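Sunday is gripper day

If you've been reading for a while you know I collect demonstration data with a pair of hand-held grippers, and that most of what I write about is the collecting. This one is about the upkeep, because I got three emails in August asking how I keep the things running, and my answers kept getting longer.

Quick recap for new people: I wear a harness with a camera up over my head, I hold one gripper in each hand, and each gripper has a marker cube on it so the software can work out where my hands are. Then I do chores. The recordings go off to the folks at Kunow, who use them to train the arms in their Grestesberg cell. If my grippers are sloppy, their arms learn sloppy, and I hear about it (politely, but I hear about it).

So every Sunday morning, before coffee number two, I go over the whole kit.

Pads first

The black pads inside the fingers take all the abuse. They pick up lint, cookie grease, cat hair, whatever the week's chores involved. I used to wipe them with glass cleaner and that was a mistake! It left a slick film and I spent an entire afternoon dropping spoons. Now it's a damp cloth, then a dry cloth, then I leave them alone while I do something else.

While I'm there I press a thumbnail into each pad. If the dent stays, the pad is going soft and I swap it. I've had one set last 9 weeks and another give up after two, and I still couldn't tell you what I did differently. I always swap both pads on a gripper together, even when one looks fine, so the fingers close evenly.

Screws and joints

There are 8 small screws on each housing that I check, and I do it by hand with the short driver. No power tools near this thing, please. I stripped one last spring and had to wait 22 days for a replacement from Soller, who are lovely people but ship from very far away. All I'm after is snug. If a screw turns more than a quarter turn before it bites, I put a dot of marker on it and look again the next week. Two dots means threadlocker.

Then I open and close each gripper slowly, right up by my ear. I know how that sounds. But a dry joint has a sort of papery scrape, and you'll hear it well before you feel it in the trigger. A drop of light oil on the pivot, work it back and forth, wipe off everything you can see. Oil that creeps onto a pad means you're back at step one, and yes, I've done that too.

Marker cubes

These matter more than anything else and they're the part I ignored for months. The printed faces have to be clean and flat. A lifted corner on a sticker, a smear, a scuff in the thick black border, any of it can make the tracking jump, and you won't notice while you're recording. You find out later when your hand teleports across the room in the playback.

I use a dry microfiber cloth and nothing wet. Then I wiggle each cube, gently, at the mount. There should be no play at all. Last month the left one had the tiniest click to it and I talked myself into believing it was fine, and I ended up throwing away 200 clips. I had a little lie-down after that one.

The standing check

Once everything's back together I put on the harness, buckle up, and check both grippers out in front of me over the floor, reaching toward the round table. I want the green light showing on each cube and both sets of patterns in view of the camera. I turn my wrists through all the silly angles I'd use in a real session and keep an eye on where a forearm or a finger starts to get in the way.
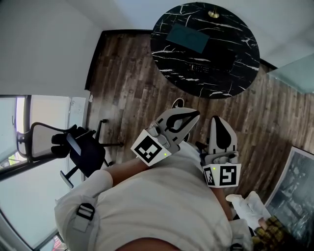 The strap, and why I re-mark it

My harness strap creeps. Over a long session the buckle works its way down and the camera tips forward with it, so the clips at the end don't match the clips at the start. I tried a safety pin (ouch), then tape (gummy), and what finally worked was a line of silver paint pen across the webbing on the inside, where it meets the buckle. When the line wanders, I pull it back. It rubs off after a while, so redrawing it is now part of the Sunday list.

If you're on the Bastos harness instead of the older one, the adjuster is on the back and you'll need a second person or very bendy elbows. I have neither most mornings, which is why I haven't upgraded.

Last thing is a throwaway recording, a minute or so of picking something up and putting it back down, and I watch it all the way through before I trust the kit for the week. Then everything goes on the shelf with the fingers open so the pads aren't squashed against each other.

Next post will be about batteries, I promise. I've got a new charger to complain about.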